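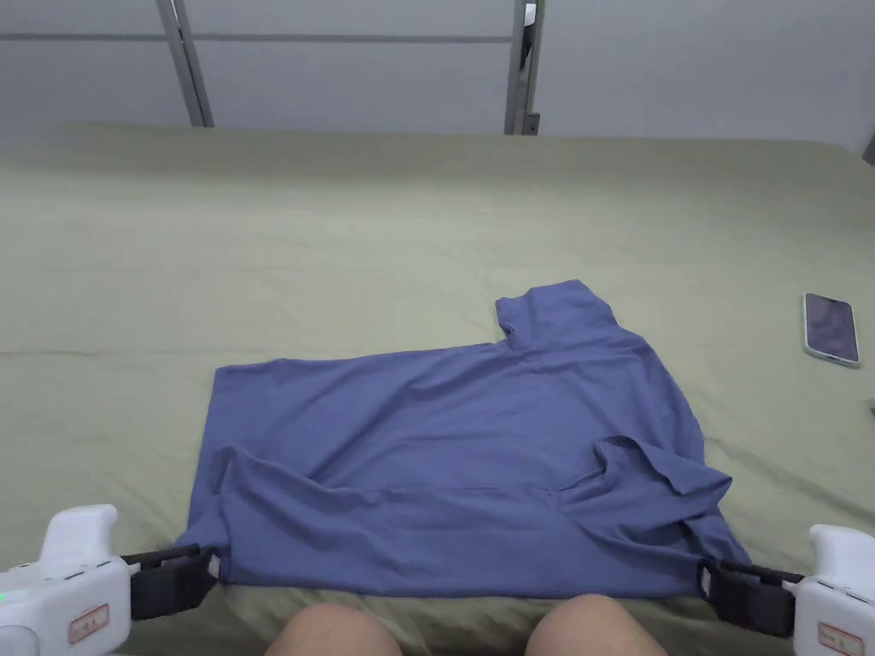
How long do students keep everyday clothing and bed linen before replacing them?

Most of the students surveyed for this project keep a cotton shirt for several years and a sheet for longer than that. Items are usually replaced when they no longer fit or have lost their color, and less often when the fabric has worn through.

Care and Replacement of Household Textiles in Cadwaladr Hall
Final Project Report, Applied Home Studies
Submitted 3/31/23

1. Purpose

This report presents the results of a study of how residents of Cadwaladr Hall wash, store, repair and discard their textiles. The study was carried out as part of the Fesider course module, which requires each project group to examine a household practice and to recommend changes that could be made without new equipment. The group chose textiles after the hall office reported that usable bedding was being left in the trash rooms at the end of each school year.

2. Method

A paper questionnaire of 16 items was placed in the mailboxes of all 414 residents. Completed forms were returned to a locked box at the front desk, and 93 were received. Answers were entered twice and compared, and differences between the two entries were checked against the paper form. Respondents were asked about washing temperature, drying method, storage space, and what they did with the last item they stopped using.

The group also reviewed the laundry room log, which holds nearly 2000 entries for the period studied. The log lists the machine, the program selected and the start time. It does not show what was washed, and it was used only to check the washing temperatures given in the questionnaire.

3. Bed Linen

Sheets were washed less often than the hall guidelines suggest. Respondents who owned a single set gave the lack of a spare as the main cause of delay, as the dryers are busy in the evening and a sheet may not be ready by night. Those with two sets followed the guidelines more closely, whatever their year of study.

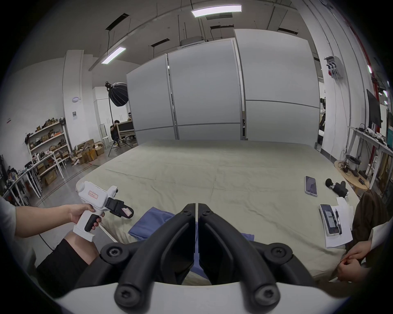 Figure 2. Mattress with a beige sheet.

Sheet size was a second concern. The mattresses in the older wing are longer than those sold with standard linen in Jidov, and several respondents had bought sheets that came loose at the corners. The hall office does not publish mattress measurements. Residents moving in from abroad often buy linen before they arrive and have no way to check.

4. Shirts and Everyday Clothing

Cotton shirts made up the largest group of discarded items. Fading was mentioned more often than holes or torn seams. The log supports this to some extent: the warm program was selected far more often than the cold one, although the care labels on most dark and mid-tone shirts call for cold water. 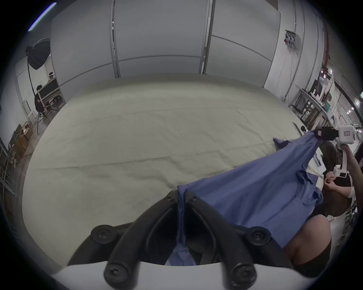
Drying method also had an effect on how long clothing was kept. Respondents who hung their shirts reported less shrinking at the body and sleeves. Many of them added that the drying racks on the upper floors are too few and that damp clothing is left over chairs and doors.

Repair was uncommon. A sewing kit can be borrowed at the front desk, but few respondents were aware of it.

5. Limits of the Study

The return rate was low, and residents with an interest in the subject may have been more willing to reply. The questionnaire was offered in English only. Wool and outdoor clothing were left out, and the results should not be applied to them.

6. Recommendations

The group recommends that the hall office:

Add mattress measurements to the welcome letter sent in July.
Post a short washing temperature chart beside each machine.
Place a collection bin for clean bedding near the main entrance at the end of the year, with the contents passed to the Flukia reuse store.
List the sewing kit among the items available at the front desk.

The blank questionnaire and the tables of results are attached as appendices. Completed forms are held by the department and will be destroyed at the end of the school year.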